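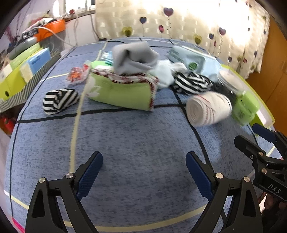 Blue bed cover with crossing lines in black and yellow.

The leaflet that came with my last set of sheets promised "hotel-grade rest". It also asked me to wash them at 40, which every leaflet does, and to replace them every two years, which is a newer idea and one worth being suspicious of.

Bedding used to be bought when it wore out. Now it is sold like running shoes, with thread counts and cooling claims and a mattress topper to correct the mattress. Ruvov, a bedding firm with shops in Mirden and Torkmont, sells a sheet set it calls the 892, after the number of threads it says are packed into each square inch. I slept on it for a month in September. It was a sheet.

Mafalda Mendes spent nearly 40 years weaving and then inspecting cotton, and she has little patience for the figure. "You can't fit that many single threads in," she told me. "They twist thin ones together and count each strand. It's a way of counting. You could do it with spaghetti." What she looks for is the length of the fibre and the closeness of the weave, and neither is easy to judge through a plastic window in a packet. Her own sheets came from a market stall.

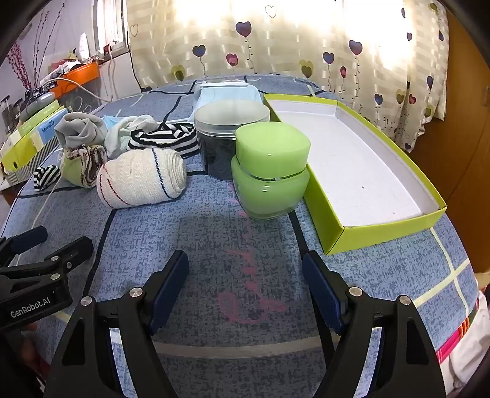 A green glass jar and a clear container on a patterned sheet, with an open box lid beside them.

Then there is the business of sleep itself. The Shawky pillow, which costs more than my first bicycle, is said to "train" the neck. I asked the makers what it was being trained to do and was sent a brochure. The brochure had a drawing of a spine in it and a quotation from a satisfied customer, first name only.

Shewit Fikre runs a small sleep clinic in Torkmont and sees people who have bought all of it. Most of them, she says, go to bed too early, lie there cross and then go shopping. She asks them to get up at the same time each morning for a few weeks and to stop looking at the clock. Some refuse outright – they would sooner try another pillow.

I don't doubt that a bad bed is a misery. A mattress with a dip in it will hurt your back and a nylon sheet in summer is hateful. Past that point I have yet to be shown much evidence. Ruvov's own "sleep study" asked buyers whether they felt more rested after spending the money. They did.

The 892 has been through the wash a dozen times and has begun to bobble at the foot end. My old set, bought in a sale and faded to no particular colour, is back on the bed.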